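Mini pool tables: questions we get asked

Dromine Games Library lends, repairs and occasionally talks people out of buying tabletop games. These are the questions that come up most about the miniature pool tables. We don't sell them, so we can afford to be blunt.

Is a mini pool table a real game or a desk ornament?

Mostly an ornament, if you buy the cheapest one you can find. The larger ones can give you a decent half hour. We have 6 in the lending collection and would happily play on two of them.

The box says "tournament feel". Is that true?

No. We have never worked out which tournament they mean. The balls are light, the rails are short and the cue is thin enough to bend if you lean on it. You can learn to aim on one, and you can learn that hitting harder rarely helps. Spin, long pots and proper cue ball control will have to wait for a full-sized table.

Will it improve my game at the pub?

We doubt it. A few borrowers swear it has. They also tend to be the ones who play at the pub four nights a week.

What should I look at before buying one second-hand?

Look at the cushions first. Roll a ball gently into each rail and see whether it comes back at a sensible angle. If it dies against the rail, the cushion has probably come away underneath, and regluing it is a fiddly job. Then press the felt with your fingertips near the pockets, where it lifts first. Marks and faded colour don't matter much. A ridge does, and no amount of smoothing with your palm will get rid of it for good.

Count the balls in front of the seller. "All there, I think" is a phrase we have learned to distrust.

Does it have to be perfectly level?

Closer than you would expect. A full-sized table has weight and adjustable feet on its side, while one of these simply copies whatever it is standing on. Put a ball in the middle and let go. If it wanders, slide folded card under the low end until it stays put. We wouldn't bother with the stick-on levelling feet sold as an extra. The set we tried from Otau was no better than a cereal box.

Is the felt real felt?

Sometimes. "Felt" in a listing can mean almost anything green and fuzzy. Woven cloth plays faster and lasts longer, but you won't often find it at this size. Brush whatever you have in one direction with a soft clothes brush, and keep water off it. Sprays that claim to revive the surface left ours sticky in patches.

Are the wood ones better than the plastic ones?

Be careful with that word. Plenty of bases have a wood-grain look, and a look is all the seller is promising. A solid base does help the table stay where it is, whatever it's made of. Handle cutouts in the panels are worth having if you plan to put the table away after each game.

What about the pockets?

Plastic corners are fine. Check that each one sits flush with the rail, as a raised lip will spit out a good shot. The side pockets are usually the worst offenders.
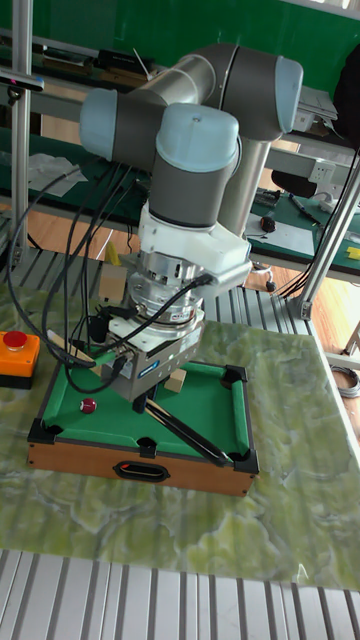
Cues cause more complaints than pockets do. The ones supplied are nearly always too long for a small room and too light for an adult hand, and the tips come off. Glue the tip back on with ordinary contact adhesive and leave it overnight. If you're buying a spare, measure the old one first, because "standard mini size" means nothing that we can discover. Leave the cue flat when you're finished, too. Ours warped from standing in a corner.

Can I replace one lost ball?

In theory. Sizes vary from maker to maker, and an odd ball is annoying to play with. We keep a tub of about 400 strays at the front desk, so bring one of yours along to compare. Don't get your hopes up about the colour matching.

Is it suitable for small children?

The balls are small and the cue has a point at eye height. Follow the age on the box, and put it up out of reach between games whatever the box says.

How long can I borrow one for?

Three weeks, or longer if no one else has asked. Tables go back in their own boxes with the balls bagged. Please don't tape the bag to the felt.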